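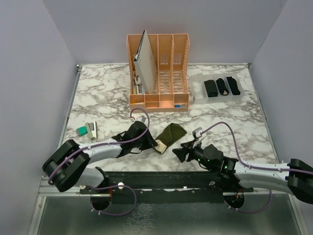 Two-arm cell, sock on the table, socks already in the bin. Walls on three sides.

How to budget for a two-arm tabletop cell

Wrote this for the Zirwood site after the Gutum order went through, because the first budget we did was wrong in ways that were easy to avoid. Small shop, no engineering department. If you've got one of those, ask them instead.

Step 1. Write down the job before you look at any arms

One line per task. What gets picked up, where it goes. Ours was socks into a divided bin and small stationery into a desk organizer. Soft things and hard things are different jobs, so give them seperate lines. A gripper that's fine with a stapler may be hopeless with a sock. Get the supplier to show you your own item, in their cell, before you talk price. Post them a box of the stuff.

Step 2. Split the budget into four lines

Arms and grippers
Table, walls and frame
Cameras, cables, small fittings
Everything after delivery

Most quotes only cover the first line properly. Delance quoted us arms with grippers and the table was "by customer". Fine, but that's a line with a dollar figure on it, and ours said zero.

Step 3. Price the table like it matters

The arms need something stiff to bolt to. We went with a wide black beam across the front and a frame under it. Kitchen-type tabletop would have wobbled. Ask for the load rating and get it in writing.

Walls – put them in now. Plain colour, no pattern. Adding them later meant a second visit in our case and the visit cost more than the panels.

Measure the doorway. Ours is 106 cm at the widest and the frame came in one piece.

Step 4. Cables

Nobody's favourite line but don't skip it. Each wrist camera has a cable that has to travel with the arm, so it needs slack at every joint. Too short and it pulls, too long and it snags. Order a spare for each arm on day one. Ties as well, a bag of 200 is cheap and you'll go through more than you think. We allowed $30 for cables and ties in the first draft. Don't do that.

Step 5. The bins and trays

Buy the actual ones you'll use, two sets, before the cell arrives. Same model, same colour. If the shop discontinues your organizer halfway through the year you'll be re-teaching every position. Frosted bins, lattice-sided ones, clear ones – test them with the cameras first, see-through plastic can be a nuisance.

Step 6. After delivery

Set up and calibration. Ask if it's days or hours.
Training for at least two people
Spare fingers for the grippers
Freight both ways on repairs. Ševčík pays one way only, check yours
Someone's time. This was our biggest number and it wasnt on the sheet at all

Put $2000 aside for the first few months on top of all that and don't let anyone spend it on a nicer bench.

Step 7. Get two quotes, line them up

Same four lines, both suppliers, side by side. Blank cells are your questions. Ring them, don't email. Ask:

What's not included?
Who fixes a cable on a Thursday afternoon?
Can the table be bought without the arms, and the other way round?
Lead time on grippers alone?

Our lead time slipped to September because the grippers were on a different order from the arms and no one had said so.

Step 8. Lease or buy

We bought. Leasing looked cheaper until the return freight was added in. If you only have one job for it and aren't sure that job will still be there next year, lease. Check whether the lease covers wear on the fingers, the Delance one didn't.

Last bit – leave a gap on the sheet for a second bin layout. You will change it. We're on our third, and the sheet with all the lines is at the front counter if you want a copy.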